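Home / News / Member Bulletin / Rest Breaks and Shift Notice

Rest breaks and shift notice: where the Mollville agreement stands 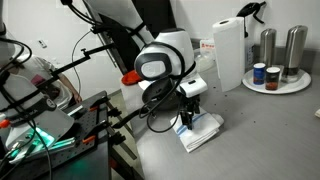 How much notice must a member now receive before a shift is changed?

Under the agreement reached with Vostaver, the company must give 24 hours' written notice of any change to a start time, finish time or work location. A change made with less notice may be offered, but the member is free to decline it.

The agreement was ratified by the Mollville membership on 17 October 2019 and applies to all hourly employees at the Mollville and Ravov sites. It covers 239 members of the local, including those on part-time and seasonal contracts. Members who joined the company through a staffing agency are covered from their first day on the direct payroll. The position of those still employed by an agency is dealt with further down.

Why the notice rule was needed

Scheduling has been the most frequent cause of complaint at both sites for several years. Between May and the close of bargaining, the local recorded 145 written complaints from members whose hours were changed after they had gone home for the day. Many had learned of the change by text message late in the evening. A number had already arranged child care or transportation and could not recover the cost.

The former contract said only that changes would be made "with reasonable notice." Supervisors read those words in different ways, and two grievances that reached arbitration produced two different results. The bargaining team took the view that a fixed period, stated in hours, was the only wording likely to be applied in the same manner on every shift.

The company at first proposed a period of 12 hours. It also asked for a general exception covering "business need," which the team declined to accept. The final text allows an exception in two situations: a loss of power or water at the site, and an emergency order issued by a public authority. In either case the member must be paid for the first half of the original shift, whether or not work is available.

What has changed on rest breaks

The paid rest break is now 15 minutes for every four hours worked. It may not be joined to the meal period or moved to the end of the shift unless the member asks for this in writing. A supervisor who needs a member to work through a break must provide another break within the next hour. If that does not happen, the missed break is paid at time and a half.

Break time begins when the member leaves the work station and ends when the member returns to it. Under the previous practice at Ravov, the time spent walking to the break area was counted against the break. Members in the north building were losing a good part of each break in this way, and the new wording brings the practice to a close.

The agreement also requires that a place to sit be available to every member on a break. The company has until May to meet this requirement in full. Until then, members who find that no seating is available should tell their steward, who will raise the matter with the site manager the same day.

Members employed through agencies

The agreement does not bind the staffing agencies, and the local does not at present represent their employees. Vostaver has, however, signed a side letter stating that it will ask each agency to observe the same notice period and the same break rules at both sites. The side letter can be read in full at the local's office. It is not enforceable through the grievance procedure, and members should be careful not to tell agency colleagues that it is.

The local continues to seek recognition for this group. Agency employees who would like to discuss representation may speak with any steward outside working hours – such conversations are confidential and are protected by law.

Recording a missed break or a late change

A complaint is much easier to pursue when it is recorded promptly. Members are asked to note the date, the shift, the name of the supervisor and the time at which they were told of the change. Text messages should be kept. The standard form is available from stewards and from the office on Krajewska Street, and a completed form should be handed in within ten working days of the event.

A steward will meet with the supervisor within five working days of receiving the form. Where the matter is not settled at that meeting, it moves to the second step, which is heard by the site manager and a representative of the local. Only unresolved cases will go on to arbitration.

No member may be disciplined, moved to a less favorable shift or refused overtime for filing a complaint. Any such action should be reported to the local immediately and will be treated as a separate grievance.

Payment of arrears

The settlement includes payment for rest breaks missed under the former contract. The company's payroll records show 2,014 missed breaks for which no payment was made. Arrears will be paid as a separate line on the second paycheck following ratification, and normal deductions will apply.

Members who believe their own figure is wrong may ask payroll for a printed record of their breaks. The request should be made in writing. Former employees who left after the complaints were first filed are also entitled to payment, and the local is writing to them at their last known address. Members who are in touch with former colleagues are asked to let them know.

Statement from the bargaining team

Kamran Shojaei, chair of the bargaining team, thanked members for their patience during the talks.

"People asked for hours they could plan around and for a break that was a real break," he said. "The language we have now is clear enough that a member can read it and know where they stand. The work from here is to see that it is followed on every shift, including nights."

Mr. Shojaei added that the team had not secured everything it sought. The proposal for a premium on split shifts was withdrawn in the final week in return for the arrears payment, and the question of weekend rotation was left for the next round of bargaining. Members with views on either subject are invited to send them to the office in writing.

Information meetings

Meetings to explain the agreement will be held at both sites, with one session for each shift. Times will be posted on the union notice boards. Attendance is open to all members in good standing, and interpretation can be arranged if the office is told three days ahead. Printed copies of the agreement will be handed out at each session, and a large-print version is available on request.

Members on leave may ask for a copy to be mailed to their home. Requests should give the member's full name, site and current mailing address.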